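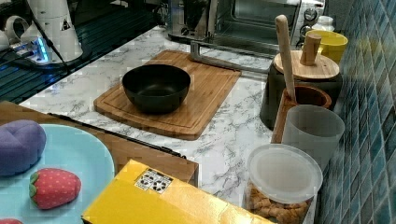

4. Setting up the Trimside for a cross-country round

Read this section in daylight, at home, with the horse somewhere else. The Trimside is a stride and pace recorder for event riders. It clips to the girth, talks to the Kultier watch on your wrist and tells you after the finish what you half suspected at the third fence.

4.1 Fitting the sensor

1. Charge the sensor for 90 minutes. The light goes from amber to green. A light that is neither amber nor green means the charger isn't plugged in at the wall.

2. Slide the sensor into its sleeve with the arrow pointing towards the horse's head. It will record perfectly well the other way round, and your fastest gallop will be logged as a long and very determined rein-back.

3. Fasten the sleeve to the girth on the left side, below the buckle guard. Do up both straps.

4. Tighten the girth as usual, walk the horse for a few minutes, then tighten it again. Check the sleeve has not slid underneath.

Note: Riders using the Matoušek girth, with the wide elastic at both ends, need the longer straps from the bottom of the box. They are under the cardboard everyone throws away.

Caution: Don't fit the sensor for the first time on the morning of an event. Some horses take no notice of it. Others behave as though a badger has been attached to them. Hack out in it at least 3 times first.

4.2 Pairing the watch

1. Stand within a few strides of the horse and hold down the lower button until the watch buzzes.

2. Choose "New horse". Names may be up to twelve letters long, so the passport name is probably out of the question.

3. Wait for the second buzz. If it doesn't come within 60 seconds, move away from any other rider doing the same thing. In a busy lorry park it is quite possible to pair with somebody else's mare.

4.3 Entering the course

1. From the main menu, choose "Course", then "Distance".

2. Enter the distance in metres from the organiser's course plan, for example 2365. Don't use the figure from your own course walk, which includes the trip back to look at the water again.

3. Enter the optimum time exactly as published.

4. Set the minute alerts to "Buzz" or "Beep". "Both" is available and is disliked by all parties.

Note: Lawal Eze, who rode the test rounds for us at Torkwood, sets his first alert early and ignores it. The watch allows this.

4.4 Starting and stopping

1. Press the upper button as the starter says "go". Pressing it on "three" will not make you any faster.

2. Press it again after the finish flags, once you have the horse back to a trot.

3. If you part company on the course, leave the watch alone and catch the horse. Recording stops by itself when the watch and sensor lose touch, and the round is saved under "Incomplete".

Caution: The watch does not replace the official clock. Please don't show it to the scorers.

For cleaning and storage, see section 5.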